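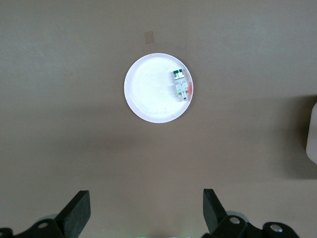
Calcombe Mustard Pot and Small Tableware Show, March 7, 2026

So I finally made it to Calcombe. I've been meaning to go for years and something always came up (a wedding, a flat tire, the year I had the date wrong and drove two hours to a locked fairgrounds). This time I left the house at 5:40 with a thermos and a list, and I was in line when the doors opened.

For anyone who hasn't been, the show is in the old exhibition hall behind the feed store, and it's all small tableware. Mustard pots, salts, egg cups, butter pats, honey jars, horseradish jars, that kind of thing. If it's bigger than a cream jug, somebody will probably have it under the table, but you have to ask. Admission was six dollars and they stamp your hand with a little egg cup. Mine was still there on Monday.

The early tables

I always go left when I walk into a show. Everybody else goes right, I don't know why, and it gives me ten minutes of peace. The first row was mostly pressed glass, which isn't my thing, but there was a very pretty run of blue salts with the original spoons. I picked one up, saw the price, put it down again.

Two tables along was a man with nothing but Dronley. I mean an entire eight-foot table of it! If you read this page you know I'm a Dronley person, so I'm afraid that was the next hour gone. He had the brown barrel mustards in all three sizes, the green ones with the rope band, and a couple of the later white ones that were made for hotels. The hotel pots are heavier than you'd expect, and the lids never fit right, even when they're the correct lids. He agreed with me on that. He thinks they were fired separately and shrank different amounts. I'd always heard the lids came from another pottery altogether, so if anyone has a factory list or an old catalog page, please write in, I'd love to settle it.

I bought a medium barrel from him with the early stamp, the one where the D looks like a backwards C. There's a chip on the inside of the foot that you can't see unless you turn it over. $45 and he wrapped it beautifully.

Samah Nasr's talk

At 11 there was a talk in the side room on Alport and how to tell the real ones from the reissues. Samah Nasr has been cataloging Alport for a long time and her register is now up to 2,291 pieces, all of them measured and weighed by hand. She brought the register with her in four binders and let people leaf through afterward, with clean hands please.

The part I found most useful was about weight. The reissues were cast from molds taken off finished pots, so they came out a bit smaller, but the walls are thicker, so the two things nearly cancel out on a kitchen scale. She said to forget the scale and put your thumb inside. On an old Alport the wall gets thinner as you come up to the rim and on a reissue it stays the same the whole way. She passed around one of each and yes, once you've felt it, you've got it. I came home and did the thumb thing to every Alport on my shelf. One of them is a reissue. I'd rather not say what I paid.

She also spent a while on the glaze. Alport honey glaze pools in the bottom and goes nearly black, and people have been taking that for staining and soaking the pots in all sorts of horrible stuff to get it out. Please don't! It won't come out, and bleach gets under the glaze if there's any crazing at all. Warm water, a drop of dish soap, soft brush, and let it dry upside down on a towel for a day or so before you put the lid back on.

Somebody asked about numbers painted on the base in red. Those are decorators' numbers, and she has matched some of them to names but she's holding that back until the next edition of her book in June.

Lunch

Chicken salad sandwich and a slice of lemon pie from the church table. The pie was the better of the two. I had mine standing up at the back, since all the chairs had gone.
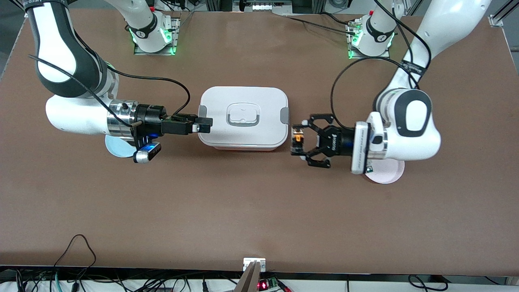 White food container with a gray clip on each short side.

The Morsy room

After lunch I went through to the loan display. Every year they get one collector to bring a group of things that aren't for sale, and this year it was the Morsy egg cups. There are 696 of them in the whole collection and 210 made the trip, laid out in long rows with typed labels. I was expecting to breeze through it and I stayed until my feet hurt.

The earliest ones are so plain, just a stem and a bowl, and some have been mended with metal staples. Then you get to the painted ones with the town names, and the doubles (small end for a hen's egg, big end for a duck's, or for mashing the egg up with butter if you ask my grandmother). My favorite was a little footed one in pale yellow with a bee on the side. No maker's mark. The label just said "bought in a box of jar lids," which made me feel hopeful about every box of jar lids I've ever walked past.

Dorothy Parsons was minding the room, and she was very patient with me and my questions. She told me the unpacking took most of Friday. Each cup travels in its own sock. Baby socks work best, she buys them in packs, and the cuff folds over to cover the rim. I've been using bubble wrap and tape all this time, like a fool, and the tape took some gilding off a salt of mine last fall. Socks from now on.

She also put me right on something. I've been calling the ones with the attached saucer "breakfast cups" on this page, and a breakfast cup is a big teacup. I've gone back and fixed the old entries, except for the one in the Q and A section, which I can't get to edit.

Last lap and what came home

I did one more loop before closing. The Dronley man had sold both the hotel pots, so somebody else out there likes a loose lid. I did ask one dealer what was under the table and she pulled out a cheese dish the size of a doghouse. No thank you!

Here's the haul:

Dronley barrel mustard, medium, early stamp, chip to foot, $45
Two pressed glass salts, clear, no spoons, $12 the pair
Horseradish jar, brown, lid doesn't belong to it, $8
One bone mustard spoon, $5
A bag of odd lids, $10

The bag of lids is the thing I'm happiest with. There are a couple in there that could be Alport, and one has gone straight onto a pot that's been bareheaded since I got it. It rocks a little if you push on one side. I'll get it under a good lamp this week and post some measurements.

If you're thinking of going next year, park on the feed store side, bring small bills, and bring a flashlight, the light in the back corner is awful. The restrooms are across the yard. And if you were the lady with the green tote who was looking for a Dronley rope band lid, I've got one here that I think is your size, so send me a note.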